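Review: Trondard fingertip service kit for paired hand-held grippers

November 2023

The Trondard kit, supplied by Nusto, contains replacement tips, fixings and a 2 mm key. It was assessed on a pair of grippers due for service at 4000 cycles.

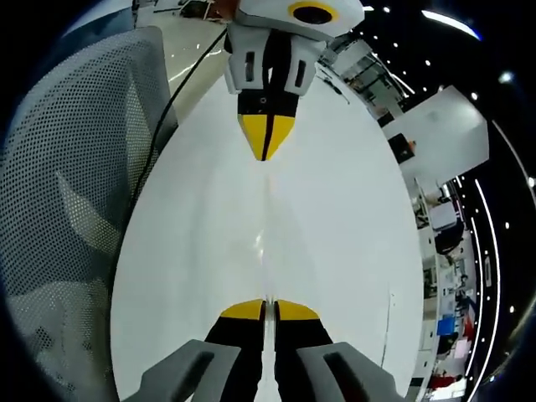
Tip alignment is checked before any screw is loosened. The grippers are brought point to point over a plain white table, where the gap between the yellow tips is easy to judge. The printed guide covers this stage well.

Re-checking follows with one gripper held at an angle to the other. The guide gives this a single line.

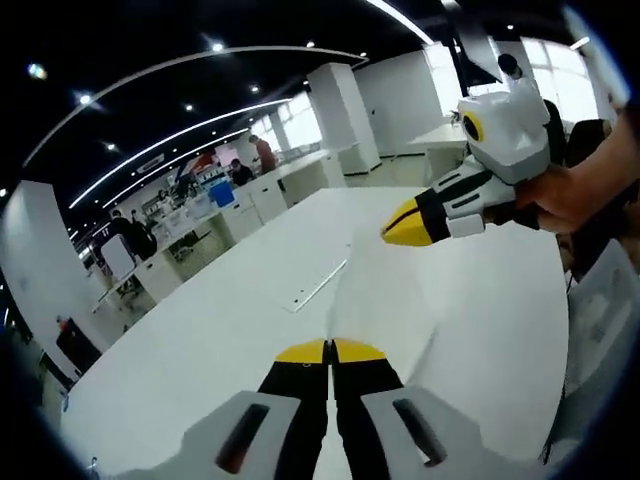 Verdict

Recommended for routine servicing. The Beddoe kit has clearer instructions but fewer fixings.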